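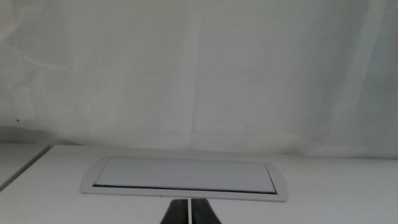 Pridari Household Tasks, Work Package 2
Interim report to the Pondimari fund, period ending February
Prepared by Sigrun Strömberg, Clirnoddale site

1. Status

Work package 2 asks whether a single arm with a two-finger gripper can do short kitchen and table chores at a level a household would accept. The answer for this period is partly. Moving dishes on a clear table is close to usable. Anything that depends on a thin edge, a flush lid or a soft material is still well short.

The budget is on plan. One milestone, the sink task, has been moved to the next period at the request of Helge Eide and is not reported here.

2. Table clearing

The table task uses round plates of different depth and color on a white surface. The arm must take a plate by the rim, lift it, and set it down in a named place or on top of another plate. 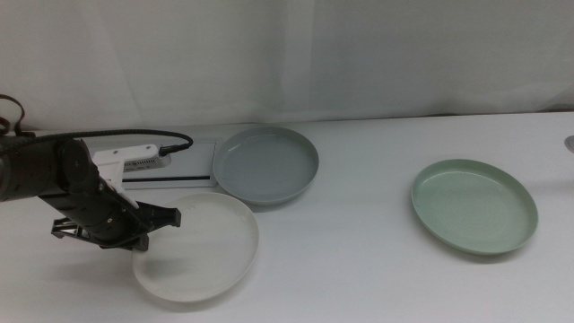 Grasping from the side works best when one finger can get under the rim. Deep plates with a steep rim are the easier case. Shallow plates slide before the fingers close, and the controller then has to back off and try again. Bendik Wallin rewrote the approach step in this period so that the gripper comes in lower and slower. The change costs time on every attempt, but we have kept it.

We logged 1000 attempts under the new settings. Of the failures, 58 were plates that slipped during the lift. The rest were missed rims and timeouts, which we have not yet separated in the log. A person clears the same table in about 19 seconds. The arm is several times slower, and we don't expect speed alone to improve before the planning software is replaced.

Pale dishes on a pale table remain a problem for depth sensing. Periklis Psarras has tested two lighting layouts. Neither removed the error, though the softer one made it more consistent and therefore easier to correct for.

3. Stacking

Stacking is reliable only when the lower plate is wider than the upper one. With plates of near equal size the arm often releases off center. We count this as a failure even when the stack stands, as a person would straighten it.

4. Assessment

On present results we would not put the system in a home without someone in the room. A canteen or shop back room with one type of plate is a more realistic first site - Brian Mrema is preparing a short note on this for the fund.

5. Next period

- Collect a further 2000 attempts, with slips, missed rims and timeouts logged separately
- Repeat the table task with cups and bowls added
- Start the sink task
- Decide on replacement fingertips; quotes are in hand

Request to the fund: approval to move unspent travel money to fingertips and spare cables. No increase in the total is asked for.

Pridari project office, Clirnoddale | Contact | © Pridari | Back to top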